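Wrist marker stuck at sink height, camera view half window – what am I doing wrong?

Posted in Simulated Cells > Setup and Upkeep

hurorby_basement

Hi all, long-time reader, first time I've been stuck enough to post. I keep a simulated kitchen cell going for our little group in Dodville. It's one arm on a base at the sink, running in Randar, and the job is clearing the plate out of the basin. Nothing fancy. It ran fine all through the fall.

In January I updated the scene file and moved everything over to the newer arm package (the Zaki one, with the longer forearm). Since then I have two problems and I can't tell if they're the same problem.

First, the end effector marker, the red ball, parks itself low in front of the sink and I can't get it to go where I tell it. I send it a target over the plate and it creeps a little, then the solver gives up and logs code 524. Every time.

Second, my cameras don't agree with each other about what they should be looking at. One is pretty good. The other is pitched way up, so I get a lovely view of window and just the curve of the faucet down at the bottom. I've set the pitch by hand and it goes back after a reset – I've done that so many times I could do it asleep.

I grabbed both views before touching anything else:

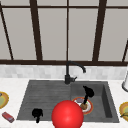
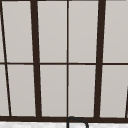
Sink view first, then the high one. Same kitchen in both.

What I've tried so far: restarting Randar, reloading the scene, deleting the cache folder, putting the old scene file back (same thing happens, so I don't think it's the kitchen). I also made the marker smaller and then put it back to the original size because the small one drove me nuts.

I haven't gone back to the old arm package yet. It's a pain to reinstall and I'd like to keep the longer reach if I can. Any ideas? I'd love to have this going again before I have to show it to people.

mulligan_stew

did you clear the cache. fixes most stuff for me

also the marker is just a marker, you can hide it in the view menu if it's in the way. mine was covering half the sink and I turned it off and never looked back

toolpath_tess

Hiding the marker won't help with the solver, and please leave it on while you're sorting this out! It's the only thing telling you where the package thinks the hand is.

I'm pretty sure you have one problem and it's the base frame. I went through this with my own cell after the same kind of swap, and I lost a whole weekend to it, so let me save you yours.

The older arm packages put the zero of the base frame at floor level. The newer one puts it at the top of the mounting plate. If your cell file still carries the old mount offset, the height gets added in one spot and left out in another, and your targets end up somewhere the arm can't get to. That's your 524. On my setup it means no solution found inside the joint limits, and it'll creep a bit first while it tries the nearest thing it can reach.

Now the camera. My guess is the bad one is attached to an arm link and the good one is attached to the room. Open the camera list and look at the parent of each. If one says world and the other says the name of a link, there you go. The camera on the link gets its pose from the arm, so whatever pitch you type in is wiped out on reset. You can fiddle with that number all night (I did).

What I'd do, in this order:

Save a copy of the cell file somewhere else. Really do this one.

Open the cell file and find the mount offset. In mine it was on line 80, yours will be close to that if you started from the stock template. Set the height to zero.

Go to the arm's home pose and check that the home pose is the new package's and not one you saved from the old arm. Saved poses carry over by joint number, and the longer forearm has its wrist joints in a different order. A saved home from the old arm will leave the wrist bent back, and a camera riding on it would be looking up at your window.

Do a full reset, the one in the cell menu. The button on the toolbar only resets the objects, so your plate goes home and the arm stays wrong.

Send one target high above the basin before you go anywhere near the plate. You have that gooseneck faucet arching right over the basin, and I'd come in from the front and stay low on the way across. If you drop straight down from the back you'll be fighting the spout. I'd also skip the plate on the first run, with that black utensil propped up across it. Just hover, check the marker, back out.

If the marker lands where you asked, set the camera's pitch again, this time relative to the link, and save it as part of the cell. Mine stuck after that.

One more thing. If you still get the code with the offset at zero, check the solver's step limit. The new package ships with it set low. I have mine at 974, which I got to by bumping it up until the complaints stopped, so don't read anything into the number.

hurorby_basement

OK so, the parent thing is right! Sink camera says world, the high one says forearm_2. And my saved home pose is from last fall, so it's the old arm's. I feel a bit silly about that one.

The offset is on line 80 for me too. I've changed it and copied the file first like you said. I have to leave the machine for the night, so I'll run the full reset and the hover test tomorrow morning and post what the log says. If it throws 524 again I'll go after the step limit next.

Thank you both. Leaving the marker on for now.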